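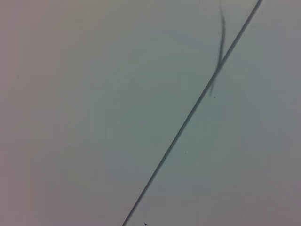
Budgeting wrist cameras for a small two-arm cell: what am I leaving out?

Posted by Mahlet Gidey, 22 Mar 2023

We are a small contract shop planning our first automated inspection cell. Two arms, one wrist camera each, looking at flat sheet stock at close range for fibers, scratches and specks before it goes to lamination. The arms are already approved. What I have left to spec is the vision side, and I have to submit one number for it.

Quotes so far, per camera:

Bandara fixed-focus, color: $500
Cotitz fixed-focus, color, with ring light: $635
Imell with adjustable focus: $918

The integrator wants to quote the Imell for both arms. My manager wants the Bandara. Working distance will vary, as the arm moves in for a second look when the first pass flags something. Is the price difference justified, and what else should be in the line item besides the cameras?

Senyo Ofori

Depends on how much the distance varies. A fixed-focus unit is set for one distance and has a usable band on either side of it. If both your passes fall inside that band, adjustable focus buys you nothing. If the second look is outside it, a hair will smear into a gray smudge and your software will either miss it or call it a stain.

Get the depth of field at your working distance from each vendor in writing. If they only send a brochure, ask again.

Before comparing prices, check what is included. At my last plant we compared a bare camera against a kit and the bare one ended up costing more. Things we had to add later:

- lens, if not fixed
- light and light controller
- flex-rated cable, full length of the arm plus slack
- wrist bracket
- calibration target
- one spare cable per arm

Buy the spare cables with the first order. Wrist cables fail before cameras do. We replaced 6 of them before we replaced a camera.

Also look at corner shading. Small cameras tend to go darker and shift in color toward the corners, which matters if you threshold on brightness. It can be corrected in software with a flat reference shot, but somebody has to be paid to set that up and repeat it when the light is changed. Put hours in for it.

Shagufta Janjua

we use the Cotitz, works fine. the ring light is bright enough but it glares on anything glossy so get the diffuser, it's sold separately

Tùng Thân

I would not commit to two of anything yet. Rent or borrow one of each for a week and run them on your own rejected sheets, with the defects already marked by hand. Include a long straight scratch, a loose fiber and the smallest speck you are required to catch. Record results at both distances. Our trial in September changed the order completely, and the vendor credited the rental against the purchase.

For the submission, I would enter the Imell price for both arms as the ceiling and note that the final model depends on the trial. Going back to ask for more is harder than returning the difference. Software licensing should be its own line. Jilo charged us per camera, and that was missing from the first quote.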